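Folding for people who hate folding: my notes

Speaker notes, tidied up a bit after the July session so they make sense to someone who isn't me. Slide cues left in.

Slide 1, title

Say hi, wait for the stragglers with coffees. Don't start on the cupboard story until the door's shut.

Okay, so I got into this because of one linen cupboard. Ours had 54 towels in it. Two adults in the house! I'd been buying them on sale for years and shoving them in sideways, and one morning the door wouldn't close and the whole lot came down on my foot. (Pause, people usually laugh, someone always says "mine too".)

Ask for hands: who folds the day it dries? Who lives out of the basket until the basket's empty? I'm the second kind, still am most weeks.

Slide 2, where you fold

Biggest change for me was moving off the couch. I used to do it on my lap in front of the telly and every towel came out a different shape. Get a table that comes up to your hips, and clear it first. The kitchen bench is fine if you wipe it and you're not mid-dinner.

Put the basket up on the table too, next to your dominant hand. If it's on the floor you bend down for every piece, and by the tenth one your back has opinions. I like a basket with holes in the sides. Mine's a Larkilo, the handle's gone a bit white where it bends, but it's lasted through two house moves.

Pass the spare basket around at this point if I remembered to bring it.

Slide 3, finding the top edge

Slow down here, I always rush this bit.

Tip one towel out. Don't try to fold from the heap. Find the flat band first, the woven strip near the short end with no loops in it. It's a different feel from the rest, so you can find it with your eyes shut. Get the two corners at that end, one in each hand, thumb on top, and lift until the edge is pulled straight between your hands. The bottom can sit on the table in a pile, doesn't matter, let the table take the weight. Bath sheets get heavy and your arms will thank you.

Then give it one shake. One! I've seen people flap a towel like they're landing a plane.

Demo with the blue Midine one, it's thick enough for the back row to see.

Slide 4, the fold itself

Thirds the long way, then half, then half again. If your shelf is shallow, do thirds at the end instead. Measure the shelf before you pick a fold, I can't say this enough, I refolded the entire cupboard because I was 2 centimetres out and the door wouldn't latch. Cried a little.

Folded edge faces out. Stack the same colours together or don't, I've stopped caring. The kids' swimming towels go in a tub and they don't get folded at all.

If someone asks about rolling: yes, rolling's lovely in a deep drawer. On a shelf they wander off.

Slide 5, softness question (it always comes up)

Go easy on the fabric softener. It builds up in the loops and the towel stops drinking. I use half the Oltico powder it says on the scoop and hang them out when the weather's decent, then 15 minutes in the dryer to knock the stiffness out.

Slide 6, everybody has a go

Hand out the towels, one each, plus the tea towels for anyone who'd like an easy start. Music on low. Walk around, don't hover. Most people grab the long side first and end up with a sort of scarf, so just get them to turn it and look for the band again. Left-handers put the basket on the other side.

Leave this last slide up while they practise, and pack up the slow way so no one feels hurried.

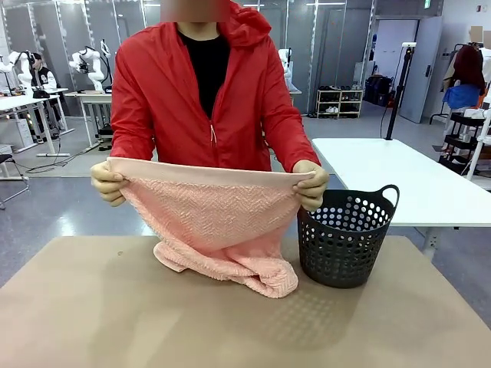 Once most people have three or four done, ask them to swap stacks with the person beside them and see if they'd fit the same shelf. Then questions, and the handout with the shelf measurements is on the chair by the door.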